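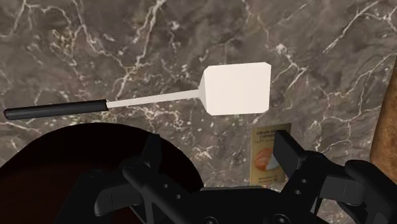

August 3, 2023
Pepper rig, glasshouse bay, row C. Present: Zihan Duan, Relu Chiriac, me (Bogdan Olteanu). Floarea Jitaru joined after lunch.

Carried on with the suction cup trials. The Dallov cutter stays as it was, blade not changed since the last entry. Only the cup and the vacuum line are different.

Cup A is the old bellows type, soft. Cup B is the Vakum sample, shorter, with a stiffer lip. Same pump for both. Relu shortened the hose and moved the filter to the carriage side, where it can be reached without taking the cover off. Pressure now settles faster on the gauge, but I have no before figure to compare with, so this is only an impression.

Procedure: 40 fruits per cup, ripe or nearly so, taken in the order the rig found them. Fruits with the stalk hidden behind the main stem were skipped and not counted. Pull was straight back from the plant, then cut. Anything dropped before the tray was logged as a drop, whatever the cause.

Cup A: held well on smooth fruit. Slips on the ones with deep lobes, always where the lip bridges a groove. Folds over sideways when the arm comes in at an angle, and then the stalk is no longer where the cutter expects it.

Cup B: less folding and stalk position better. Worse seal on small fruit. 2 drops, both after the cut, both during the turn towards the tray. Zihan thinks the turn is too sharp and the cup is not to blame. I agree for the first one. The second had dust on the shoulder and would probably have gone anyway.

Drops for cup A not entered. The log for the first part of the run was overwritten when we restarted the controller. Will repeat A before drawing anything from this.

Stalk detection: still on the Bittencourt model, weights untouched. It is poor when the sun comes in low over the end wall, and Floarea saw the same thing in the other bay. She would like a shade screen on the carriage. I would prefer to retrain with more low-sun pictures first, as a screen adds width and we are already close to the heating pipes. Left open.

Cycle time: 20 seconds per fruit with cup B, measured from target chosen to fruit in tray. Too slow. Most of it is the approach, which still stops twice to look again. Zihan will try dropping the second look for fruits with a clear stalk – not to be merged until it has been run on the bench stand with the dummy plant.

Problems
– Carriage wheel on the left side squeaks at the join between rails. Relu packed the join with shim. Better, not cured.
– Emergency stop on the tablet lags by over 2 seconds when the glasshouse network is busy. The wired one is fine. Use the wired one.
– Tray foam has come unstuck in one corner. Glue is on order.

Darius Dumitrescu rang about the Fornora plot. They want to see the rig working there in September, on a taller crop. The mast would need the extension section, and I have not checked the sway with it fitted. Told him no promise until that is done.

Next
Repeat cup A, full set, with the log copied off before any restart.
Slow the turn to the tray and rerun cup B.
Weigh the small fruit that B would not hold.
Fit the mast extension and measure sway at the top with the arm out.
Relu to ask Vakum whether cup B comes in a smaller size with the same lip.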